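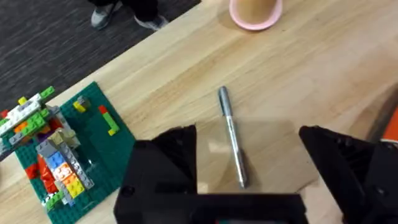

5. Adding a quiz to your Clikine lesson

Right, so you've got your slides in and your narration lined up. Now for my favourite bit, the quiz! I'm going to assume you've still got the lesson from section 4 open. If you closed it, you'll find it under Recent on the Clikine start page.

1. Click the slide you want the quiz to follow, then choose Insert > Quiz. A blank quiz drops in underneath it.

2. Give it a title. Learners see this one, so "quiz final NEW" (I've done it) won't look great.

3. Click Add Question and pick a type. I'd start with Pick One or Drag to Match, as the other types need a bit more setting up.

4. Type your question and your choices, then tick the right one. The question box holds up to 119 characters on a phone layout before the text starts to shrink.

5. Open the Feedback tab and write something for right and wrong replies. Please don't leave the default "Incorrect". A short hint is so much kinder.

6. Set Attempts to 2 and press Save.

Note: Attempts applies to the whole quiz, even though the box sits next to each question. Muireann Foley spotted that when she was testing the Lundby theme for me, and I've been meaning to move the box ever since.

Caution: if you change the question type after saving, your choices are wiped and Undo won't bring them back. Copy them into a text file first.

Sending scores to Tradeck

If your team keeps its results in Tradeck, go to Publish > Reporting and switch on Send Scores. Paste in your course key, press Test, and wait for the green tick (mine can take a minute first thing in the morning). Still grey? Check for a stray space at the end of the key.

Using the Igwe player? Republish the lesson after you turn reporting on, or it'll carry on showing the old version.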